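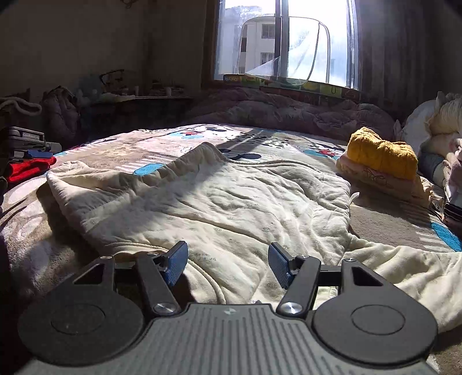

**Equipment plan: grippers and what goes with them**

The order for the second batch of hand-held grippers has to be in by 31/07/2018 if we want the current price. The budget covers 11 units. We had asked for 22, and the other half moves to the January round.

Two quotes came back. Zonard is cheaper per unit but charges separately for finger pads, cases and repairs. Rindora costs more at the start and includes a spare set of pads with each gripper. Household work is hard on pads, bedding and clothes most of all, so we have gone with Rindora. The price is 1,058 per unit, delivered.

Before the order goes in, please check the following with your own team:

- **Pads.** Send us the number you have replaced since the spring. If you haven't kept a note, give us your best guess and start keeping one.
- **Storage.** Each unit needs a case and a shelf. The Rathore site is short of both and should say so now, as cases are a separate line in the budget.
- **Charging.** One charging station serves two grippers. Sites with an odd number will get an extra station.
- **Loan units.** Anything on loan from Zanari goes back when the new ones arrive. Return it with its cable and paperwork – we paid for a missing cable last time.

Bedroom tasks stay at the top of the list for the new units. Quilts, sheets and folded clothes take longer to work through than kitchen items, and the sessions in people's homes are booked well ahead. Kitchen and bathroom tasks will carry on with the older grippers for now.

Delivery takes 30 days from the date of order. New units will be checked at the main office and then sent out, with the busiest sites first. Old units that still close properly should be kept as spares. Those that don't can come back to us for parts.

Requests for the January round can be sent in at any time. Put the site, the number of units and the tasks they are for on one page. Requests without a task list will be sent back.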